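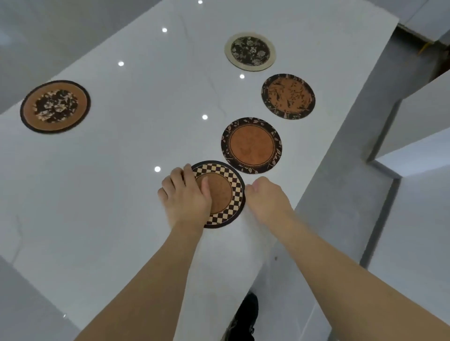
Clemow Community Kitchen will reopen its serving counter on Tuesday with a full set of new tableware mats and coasters, after a six-week refit that replaced the old worktops and cleared out most of the storage room. The coasters come from Stüber, a small homeware maker on the Broster trading estate, and are being put out in mixed patterns. One has a border of dark brown and cream squares around a plain cork centre, another a wide dark border with small beige leaves, and others carry flowers in the middle. The kitchen asked for designs that could be told apart easily, so that people sharing a long table can remember which drink is theirs.

The refit cost £3,290, paid for from last year's plant sale and a grant from the Clodora Neighbourhood Fund. Most of the money went on the counter itself, which is now white with faint grey veining and a gloss finish. The old one was varnished pine and had been in place for 17 years. It had picked up a large number of ring marks, mainly at the end nearest the urn, and two attempts to sand them out had left a dip that collected spilt tea.

The coasters were ordered at the same time as the worktop. The kitchen had owned a few before, but they were thin card ones given away by a brewery and they curled at the edges within a few weeks. Some tables had gone without for most of the winter, with folded paper napkins used instead.

Stüber supplied 40 coasters in the first batch. A statement from the firm said the designs were taken from its existing range and that nothing had been made specially for the order. It has agreed to keep the same patterns available until next spring so that lost or damaged pieces can be replaced singly. The firm sells them in boxes as a rule, and the kitchen had been worried about having to buy a full box each time one went missing.

The coasters will be kept in two shallow trays at the left-hand end of the counter, next to the cutlery. Visitors are asked to take one when they collect a drink and to leave it on the table when they go. They will be wiped and returned to the trays at the end of each sitting. They should not be put through the dishwasher or left to soak in the sink, and a notice saying so has been put up over the taps.

Regular users were shown a selection at an open afternoon in September and invited to say which they liked. The checkered pattern was the most popular, followed by the leaf border. There was some disagreement over the floral designs. A few people said the darker ones would be hard to see on the brown tables by the window, and it was agreed that these should be used mainly at the counter stools, where they show up well against the white. A request for plain cork throughout was considered and turned down. The plain ones in the Stüber range were a little cheaper but came in a smaller size that would not take the kitchen's soup mugs.

Other changes will be noticed by anyone who has not been in since the summer. The urn has moved from the middle of the counter to the right-hand end, away from the door, which should shorten the queue in the corridor. The bread bins have gone under the hatch. A lower section of worktop has been added for wheelchair users, with knee space beneath it, and the card reader has been fixed there so that it can be reached from either height.

The storage room behind the kitchen has been shelved on three sides. Crockery that did not match, along with a broken toaster and a number of lidless saucepans, was sorted over two mornings. Anything usable went to the furniture shop on Clemow Road, where the plates were sold by the half-dozen. The shop still has several serving dishes and a fish kettle for sale, and anyone who recognises something of their own among them can ask for it back at the till.

Opening hours are unchanged. Hot meals will be served from 12 noon until two, with tea and toast available in the afternoon. Prices for hot drinks stay as they were before the work. The price of a main meal goes up by 20p, the first increase in two years, and the children's portion stays the same.

During the refit, lunches were served from the hall across the yard, using a borrowed trolley and flasks. Numbers fell in the second week, when the rain was heaviest, and had recovered by the fourth. The trolley has been returned. The hall goes back to its normal bookings this week, including the morning keep-fit class, which had been meeting in the library.

Two jobs are still to be done. The splashback behind the sink was delivered in the wrong length and a replacement is on order. The strip light over the serving hatch also needs a new cover. Neither will affect the opening, although the hatch may have to close for an hour when the electrician comes.

A second order of coasters is planned for the garden room, which has glass-topped tables and has so far had none. The kitchen expects to choose from the same patterns. Anyone who would like to see them first can do so at the counter during opening hours, and comments can be left in the book by the door.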